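Consejos de taller: cámara de muñeca y superficies con cuadrícula

Taller de Gruvemstead – Notas prácticas
Por Narendra Sandhu

Estos consejos salen de las pruebas que hicimos en marzo con la pinza Cakis, cuando comparamos dos maneras de ajustar la política de agarre: con demostraciones grabadas sobre fondo liso y con demostraciones grabadas sobre fondo con dibujo. Sirven para cualquiera que tenga un brazo pequeño en el banco y quiera repetir el método sin perder una semana.

Resultado corto

Con 200 demostraciones por fondo, la política entrenada solo sobre liso fallaba más al pasar a una superficie con cuadrícula. Cerraba los dedos antes de tiempo. Al mezclar los dos fondos a partes iguales el fallo bajó, sin tocar nada más. No hemos probado con tejidos ni con superficies brillantes.

Antes de grabar

Limpie la superficie con un paño apenas húmedo y déjela secar. Las rayas viejas no molestan, el polvo suelto sí.

Fije la superficie al banco por las cuatro esquinas. Si se desplaza entre una toma y otra, la red aprende el desplazamiento.

Apriete el soporte de la cámara y márquelo con un rotulador. Si la marca ya no coincide, vuelva a calibrar.

Apague el enfoque automático. Déjelo fijo a la distancia de la pieza y acepte que los dedos salgan borrosos.

Durante la grabación

Empiece cada toma con la pinza abierta y en la misma altura. Varíe la posición de la pieza, no la de partida.

Mueva el brazo despacio en el último tramo. Grabamos una tanda rápida un miércoles y hubo que tirarla casi entera.

Cambie el ángulo de la muñeca cada 11 tomas. Nosotros lo apuntamos en una hoja pegada al banco, porque en el ordenador se nos olvidaba.

Revise la luz. Una sola lámpara lateral deja sombra del dedo sobre la cuadrícula, y en esa parte las celdas se ven más oscuras que en la zona iluminada. Conviene guardar también tomas con esa sombra – en Brernmont las descartaron todas y luego la política se perdía por la tarde.

Al revisar las tomas

No borre una toma porque un dedo tape buena parte de la imagen. De cerca es normal, y entre los dos dedos suele quedar superficie suficiente para seguir el dibujo.

Mire si las líneas de la cuadrícula se distinguen en algún punto, aunque sea hacia un borde. Con eso nos bastó.

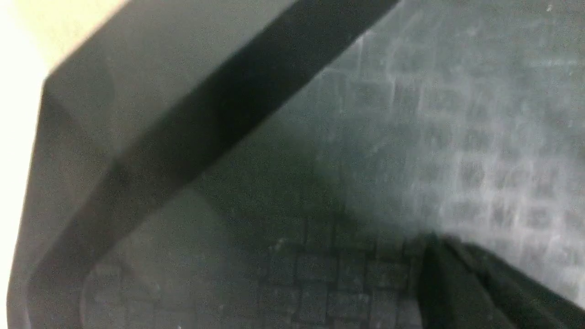
Guardar y entrenar

Separe las tomas por fondo en carpetas distintas y mézclelas al entrenar. Así se puede repetir la comparación con otras proporciones.

Reserve las tomas de prueba antes de empezar y no las mire hasta el final.

Anote la versión del firmware de la pinza. La Kaewmanee que usamos al principio abría un poco menos después de actualizarla y tuvimos que descartar 2 sesiones.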